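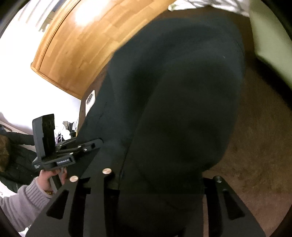

1/ Dia aberto no laboratório da Fosier, setembro. Tema: recolha de demonstrações com garras de mão, sem braço robótico. O operador segura a garra, executa a tarefa e os dados servem depois para treino. Notas soltas para quem não foi.

2/ Quem conduziu foi a Hülya Bayram. Introdução curta, 5 minutos, e passou-se logo à prática. Havia 30 inscritos, divididos por turnos.

3/ Objetos moles são o caso difícil. Um volume acolchoado em tecido escuro cede, faz dobras e muda de contorno conforme o ponto de preensão. Com uma caixa rígida, o erro de um centímetro perdoa-se. Com tecido, muitas vezes não.

4/ Duas garras em uso, uma por mão. A coordenação custa mais do que a força. O meu primeiro erro foi fechar as duas ao mesmo tempo. A Hülya recomenda fixar com uma e só depois aproximar a outra.

5/ Mecânica: a garra tem articulação preta com parafusos pequenos prateados e a face interior da almofada é texturada. Perguntei pelo desgaste da textura. Trocam as almofadas quando a preensão começa a falhar, sem intervalo fixo.

6/ Número que retive: 156 demonstrações válidas na sessão anterior. As rejeitadas não entram nessa conta. Motivo mais comum de rejeição, segundo o Güven Uysal: movimento demasiado rápido.

7/ Pergunta do Alby Ormsby: porque não teleoperar o braço diretamente? Resposta: custo por hora e cansaço do operador. Admitiram que se perde a informação de força. Não mostraram dados comparativos e fiz essa nota no formulário.

8/ Ficou por ver a execução autónoma em braço. Está prevista para a próxima visita, em 2 turnos. Inscrição na receção da Fosier, pedir pela Hülya.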